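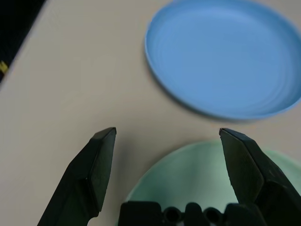 Stains, rings and sticky stuff: quick fixes

Putting these up fast before I lose the notebook again. Most came from my aunt, a few from readers.

Tea and coffee in mugs. Baking soda, a few drops of water, rub with a finger. Leave it 20 minutes if it's bad. Rinse.

Turmeric on plastic. Sunny windowsill, all day. Wash first or it bakes on. Won't go completley but it fades a lot.

Sticker glue. Cooking oil on a paper towel, wait 8 minutes, scrape with an old gift card. Then dish soap. Price stickers on glass come off easier with a hair dryer, low setting.

White heat marks on a waxed table. Dry cotton cloth over the mark, iron on low, no steam, couple seconds at a time. Lift and check. Try a hidden spot first! Not for painted tops.

Candle wax. Ice cube in a bag till it's hard, then pop it off with a wooden spoon. Never a knife. I have the scratch to prove it.

Gray knife marks on plates. Cream cleanser, soft sponge, small circles. Skip anything with a gold edge.

Smelly lunch boxes. Crumpled newspaper inside, lid on, overnight. Touran Alipour wrote in to say a slice of bread works too. Tried it, yes, but then you've wasted bread.

Burnt pot. Cover the bottom with water, 2 spoons of baking soda, simmer 22 minutes, let it cool. Wooden spatula. Repeat if you have to.

Ink on a tabletop. Rubbing alcohol on a cotton ball, dab dont rub. Takes varnish off so careful with wood.

Spray bottle mix for everyday wiping: 50/50 white vinegar and water. Not on marble or any other stone. Label the bottle.

Gadisa Mekonnen asked about rust on a cast iron pan, that's a longer one, I'll do it seperate with the seasoning stuff.

Last updated June 2018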